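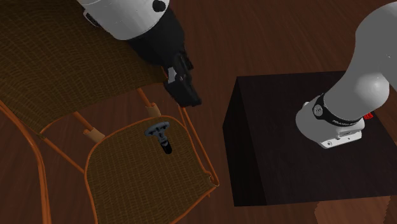
Sim view from above, gripper open to the air near the backrest, part on the seat.

Planner refuses grasp on wicker seat

pdhillon
Pick task in sim, target is the small T-shaped part lying on the chair seat. The planner returns no valid path for the final approach in 90 of 100 runs. IK is fine at the pregrasp and at the grasp. Collision checker reports arm link vs chair every time. Build is Fesel 2, default padding.

jlozano
What is the collision geometry for the chair? If it came in as a convex hull, the space between seat and backrest is solid as far as the checker knows, and your part is inside it.

pdhillon
Single hull, yes. The importer did that without a warning. The visual mesh is separate.

loi_van
Decompose it. Backrest, seat and each tube as its own primitive. Capsules for the orange frame, thin boxes for the two woven panels. Mine came to 18 shapes for a similar chair and query time barely moved.

G.Akbari
Disagree with doing that first. The part sits close to the back edge of the seat, so with default padding the backrest will still block a vertical approach. Drop the padding to 2 mm for the gripper links and tilt the approach away from the backrest, then see what is left.

loi_van
Padding makes no difference while the hull is solid. The goal state is in collision before you subtract anything.

G.Akbari
Fair, for the goal state. I still would not model every tube. Boxes for the panels, one coarse shape for the legs.

loi_van
Coarse legs will cost you on the pedestal side, the seat corner points that way and the elbow has to go somewhere.

jmarquez
Also check the allowed collision matrix. Part vs seat has to be allowed or the lift fails on its first waypoint -- same error code, different cause.

pdhillon
Split into primitives, padding left alone. Up to 90 now plan. The remaining failures are all gripper vs backrest, so Akbari's tilt is next.

jlozano
Post the link pairs for those when you have them.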